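About Tralley

Home
What We Do
About Us
Areas We Cover
Contact

About Us

Tralley is a cleaning and property care company. We clean offices, medical waiting rooms, shared hallways and stairwells, and private homes. We have been doing this for 16 years, and most of the people who manage buildings with us today came to us through another building manager.

The company was started by Štěpánka Kadlec and Vratislav Danko. Štěpánka had worked nights for a large cleaning contractor and Vratislav managed two apartment buildings on the east side of town. His tenants kept complaining about the stairs. He had gone through 4 cleaning firms and had the same talk with each of them. Štěpánka took over the stairs on a handshake, first one building and then the other, and by October of that year the two of them had registered a company and bought a used van.

The name came from a misspelled sign. Vratislav ordered lettering for the van that was meant to say "Trolley," and the shop got it wrong. We kept the lettering and registered the name to match.

How we work

Each building has a regular cleaner. You will know that person's name and they will know your building: which door sticks, where the water shutoff is, which tenant works nights and would like the vacuum kept off the third floor until noon. If your regular cleaner is sick or on vacation, a second person who has already walked the building covers for them.

Before we quote a price we come and look. We don't price by photo or by floor plan. A walk-through takes under an hour for most offices and there is no charge for it. The quote you get afterward is a fixed monthly price with a list of what gets done every visit, every week and every quarter. Windows above the second floor, carpet extraction and floor stripping are quoted separately.

We use our own supplies and equipment unless a client asks us to use theirs. Some medical offices have a required product list and we follow it. Our standard floor cleaner is unscented. Cloths are sorted by color so that the ones used in restrooms never go into a kitchen, and all of them are washed at our own shop after each shift.

Keys are kept in a locked cabinet and signed in and out. They carry a number and no address.

The people

Štěpánka Kadlec runs operations. She still does the first clean of every new building herself, together with the person who will be taking it over.

Vratislav Danko handles contracts, insurance and billing. If you have a question about an invoice, he is the one who will call you back.

Blair Aitken joined as a part-time cleaner and now plans the routes and schedules. Blair answers the office phone from 7 a.m. and is the person to reach if something needs to be moved, added or skipped.

Hiếu Hầu is in charge of training and floor care. He came to us from hotel housekeeping. He looks after the floor machines and does most of the strip and wax jobs, which are usually booked for holiday weekends when the offices are closed.

Ctibor Kratochvíl manages home cleaning. He meets every new household in person and keeps the notes on pets, alarms and anything that should not be moved or dusted.

All of our cleaners are employees. They are paid by the hour, including travel between buildings, and they get paid sick days. We run a background check before hiring, and we carry liability insurance and workers' compensation. Copies of the certificates are available from the office.

Training

New cleaners spend their first 2 weeks paired with someone experienced. We start with the order of work, top to bottom and back of the room to the door, then go on to products and dilution, restrooms, and glass. Floors come last. A lot of people arrive having been taught to mop first and sweep up whatever is left, and that habit takes a while to change. Hiếu teaches dry work and wet work on separate days.

We also cover ladder safety, lifting, and what to do when you find something broken or left behind. Anything broken gets reported the same day, whoever broke it.

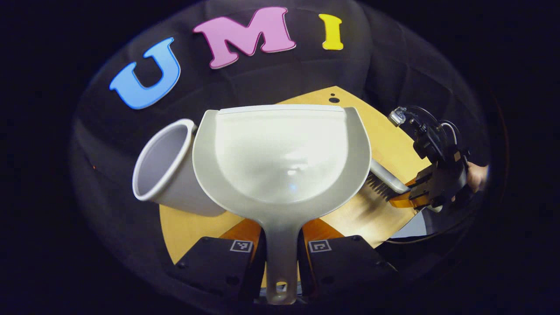

Light gray plastic dustpan with a hanging hole in the handle.

Hand tools are replaced when they wear out. A dustpan with a chipped lip leaves a line of dirt behind it, and a broom with bent bristles is not much better. Cleaners can pick up a new one from the shop without asking.

Where we work

We cover the whole city and the towns along the river road as far as Junedine. Our smallest regular job is a one-room accounting office that we visit every other week. The largest is the Altance building, which has a lobby, a cafeteria and desks for 500 people. We also look after the common areas at Jelínek Court, one of the two buildings where we started.

For homes, we currently have openings for weekday mornings only. Afternoon visits have a waiting list, and Ctibor can tell you how long it is for your area.

Working with us

We hire all year. Experience is helpful but not required. You need to be able to get to your first building on time, lift a full mop bucket and work without someone standing next to you. Evening shifts start at 5:30 p.m. Applications can be filled out at the office or over the phone with Blair.

Getting a quote

Call or write to the office with the address of the building, the size if you know it, and how often you would like it cleaned. We will set up a time to come by.

Request a walk-through
Services and pricing
Privacy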